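Section 4: Recording a shelf-cleaning demonstration

I wrote this bit after our August runs for the Tralis study, where we're checking whether a policy trained on first-person wiping clips copes with a shelf it's never met. Consuelo Goicoechea has the training settings in Section 7, so I'll stick to hands and sponges!

1. Start the recorder and hold still for a count of 12.

2. Brace one hand flat on the shelf and wipe with the other. Go for the powdery residue in overlapping strokes, and keep both hands in view (it's easy to lean in too far, I do it constantly).

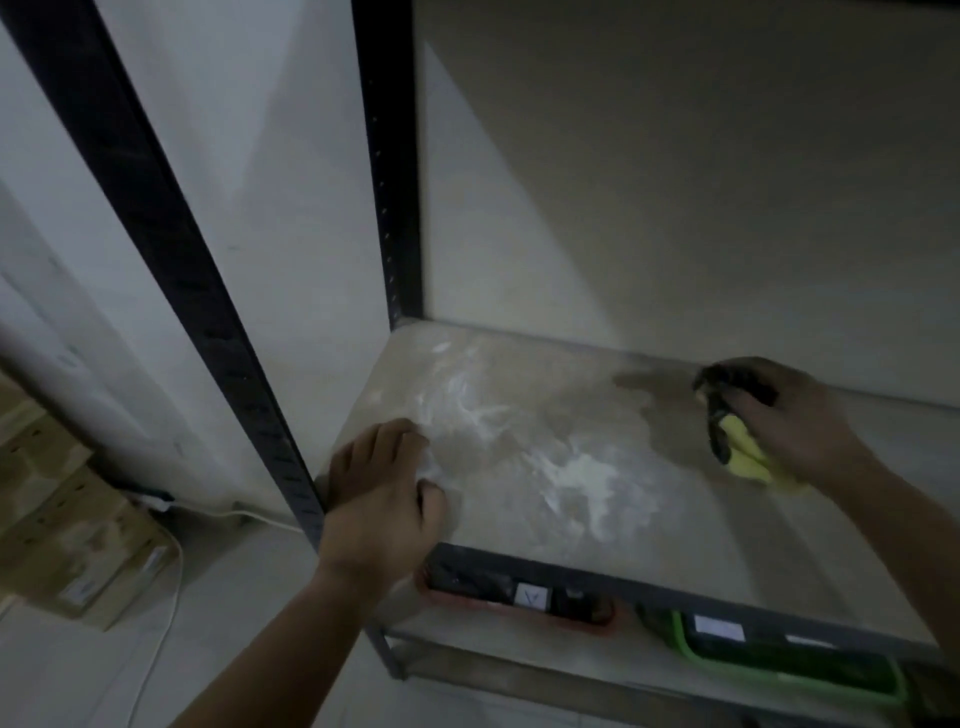 Do I have to get the shelf spotless before I stop?
Stop when the clip reaches 300 seconds, even if there's residue left. Partial cleans are labelled too, and the Sander scoring script compares the start and finish of each clip.

3. Move on to the posts and the wall behind. Hold an upright with your free hand whenever you reach low, and slow right down near the foot of the unit.

Caution: slotted angle iron has sharp edges. Don't run your fingers down the slots.
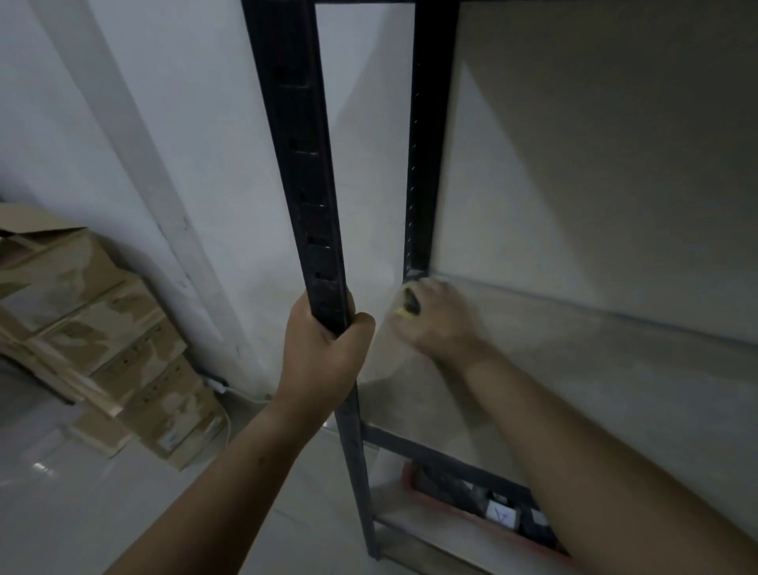 4. Give the low spots a few extra passes. Our first batch of 40 clips was mostly flat panels, and the policy got pretty good at those and hopeless at corners, so I'm greedy for corner footage now.

5. Save the clip with the colour profile set to neutral, then log it under Varier.

Note: if the file shows fewer than 3584 frames, bin it and record another.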